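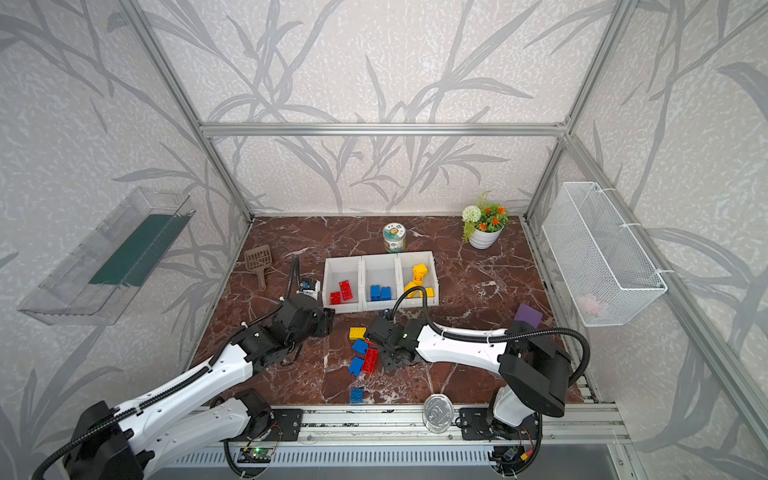

Pricing a Small Product: notes for session 4

Right, last time we got as far as fixed costs and then ran out of time, so I'm picking up from the rent example. If you missed it, borrow notes from Farzana Bukhari, who very kindly wrote mine up better than I said them.

Fixed costs are the ones you pay whether you sell anything or not. Rent, insurance, the website, the phone. Variable costs go up with every item you make: wax, jars, wicks, labels, the box it goes out in. People get these muddled all the time and I still do with electricity, which is a bit of both (there's the standing charge, then what you use). For this course, put the standing charge in fixed and the rest in variable and don't lose sleep over it.

Our worked example is Disanora, the candle business we started in session 2. Fixed costs come to £2,040 a month. Each candle costs £6 to make and sells for £10. So every candle sold leaves £4 towards the bills, and that £4 is called the contribution. I'll be using that word a lot!

Break-even is fixed costs divided by contribution:

2,040 ÷ 4 = 510 candles

In January they sold 518. Eight candles over, at £4 each, makes £32 profit for the whole month. When I ran this with last year's group there was a sort of groan at that point, and fair enough, because the owner hadn't been paid yet. Her wages weren't in the fixed costs. Always check whether the owner's pay is in there before you say a business is doing well.

In February they sold 271. Have a go at that one yourselves before you read on.

271 × 4 = 1,084, and 2,040 − 1,084 = 956, so a loss of £956. If you got a loss of £2,040 minus something else, you've probably used the £10 price where you wanted the £4 contribution. Easy slip.

Now, what happens if Disanora puts the price up to £11? Contribution goes to £5 and break-even drops to 408. That's a big change for a pound. Of course some customers will wander off, and the sum can't tell you how many. Glenys Ellwood asked whether you could just try it for a month, and yes, plenty of small shops do exactly that, though putting a price back down again feels horrible.

For next time

Read the Odton bakery handout, both sides. Work out break-even with and without the owner's wages. Then write half a page on which price you'd choose and why. Rough working is fine, I like seeing it.

Uzma Baloch is taking the first hour next session, on VAT. Bring a calculator, phones are OK.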